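## Section 4. Preparing the Work Surface and Checking the Grippers

This section applies to the Carkell two-hand gripper kit. Complete Section 3 (Unpacking and Cable Connection) before you begin. Two people may share the work, but one person should carry out all of the checks in 4.2 on both grippers.

### 4.1 Table and floor

1. Place the table on a level floor. Carpet is acceptable if the table does not rock when pressed at each corner.
2. Clear the tabletop completely. Remove cloths, mats and paper.
3. Wipe the surface with a dry cloth. Do not use polish or any spray cleaner that leaves a film.
4. Mark the position of the table on the floor with dark tape. Short strips are sufficient.
5. Set the stands on their base plates outside the reach of the operator's elbows. Confirm that each base plate lies flat.
6. Route the cables along the floor beside the table. Cables must not pass under a table leg or a base plate.

**Note:** A tabletop with a plain wood finish is suitable. Glass and mirror-finish tops are not supported. Moderate glare on a satin surface does not prevent use, but the operator should adjust the room lighting if reflected light covers most of the working area in the preview window.

### 4.2 Finger check

Carry out this check at the start of each working period and again after any finger has been replaced. The grippers must be connected and the Zokora software must be open at the **Preview** page.

1. Hold the first gripper over the cleared table with the fingers pointing away from you.
2. Release the trigger fully. The fingers should move apart without sticking.
3. Look at the preview window. Both fingers must be visible in the lower part of the view, one on each side, with open table between them.
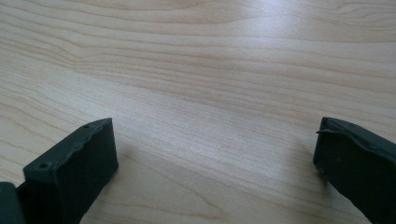 4. Close the fingers slowly until they meet, then release the trigger again. Repeat this step until the motion feels the same each time.
5. Inspect the edges of both fingers. Small ridges and slight unevenness along an edge may be left as they are. If a piece of material has lifted and can be caught with a fingernail, record it on the inspection sheet and compare it with the wear chart in Appendix B.
6. Remove dust from the inner faces with a dry, lint-free cloth.
7. Confirm that no mounting screw is standing proud of its hole. If one is, tighten it by hand with the driver supplied. Do not use a power driver.
8. Select **Save Range** to store the open and closed positions.
9. Repeat steps 1 to 8 with the second gripper.

**Caution:** Keep the fingers of your free hand out of the jaws during step 4. The trigger linkage is mechanical and will close on whatever lies between the fingers.

If the software shows message 182 (Range Not Stored), the trigger was moved while the range was being saved. Release it and select **Save Range** again. If it shows message 806 (Finger Position Unequal), one finger is not seated correctly on its mount. Disconnect the gripper and refit the finger as described in Section 7.

**Note:** Replacement fingers are sold in pairs under part number 1841. Do not fit a new finger opposite a worn one. The two will meet off center, and the closed position will drift during use.

### 4.3 Practice task: cup and basket

The practice task allows a new operator to become familiar with the reach and weight of the grippers before recorded work begins. It requires one open-topped basket and one light, empty cup. Any cup may be used if it can be gripped without being crushed. The Dosholm accessory set contains suitable items, although equivalent household items are acceptable.

1. Place the basket on the half of the table farther from the operator, centered from left to right. The near half remains clear.
2. Stand at the near side of the table. Take one gripper in each hand.
3. Check that both cables hang freely. A cable may rest against the outside of the basket, but it must not be looped around the rim or a corner.
4. Bring the left gripper over the rim of the basket and lower it until the fingers are on either side of the cup wall or the cup body.
5. Close the fingers with steady pressure. Stop as soon as the cup is held.
6. Keep the right gripper low and near the right side of the table while the left gripper is working. Do not rest it on the surface with the trigger pressed.

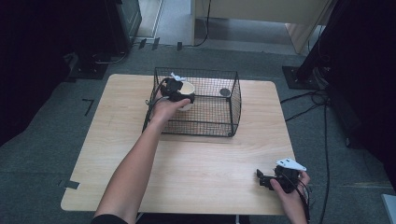
7. Lift the cup clear of the rim before moving it sideways. The forearm should pass over the basket without touching it.
8. Set the cup down on the clear half of the table and open the fingers fully before withdrawing.
9. Return the cup to the basket and repeat the task with the right gripper.

A new operator should complete 8 full cycles with each hand. Short rests between cycles are recommended — the wrist tires sooner than most operators expect, and a tired wrist tends to tilt the gripper inward.

**Caution:** If the basket moves when it is touched, stop and put it back in place by hand. Do not push it with the gripper body. Side loads may bend the finger mounts, and damage of this kind is not covered by the service plan.

### 4.4 Common faults during practice

| Observation | Likely cause | Action |
|---|---|---|
| Cup slips while being lifted | Dust on inner faces of fingers | Clean as in 4.2, step 6 |
| Fingers close unevenly | Finger not seated | Refit as in Section 7 |
| Gripper pulls to one side | Cable under tension | Reroute as in 4.1, step 6 |
| Preview freezes | Loose connector | Reseat connector, reopen **Preview** |

If a fault remains after the action shown has been taken twice, stop work and contact the service desk. Have the serial number of the affected gripper ready.

### 4.5 Sign-off

The supervisor signs the inspection sheet when 4.1 through 4.3 are complete. Sites operating under an Asamoah service plan should send a copy of the sheet to Mansa Quansah, Customer Training. Questions about the wear chart should be addressed to Wumpini Antwi, Technical Support.

Sheets are kept for the life of the kit. The June revision of the sheet replaces all earlier versions — discard any unused copies of the old form.

Proceed to Section 5, Recording a Session.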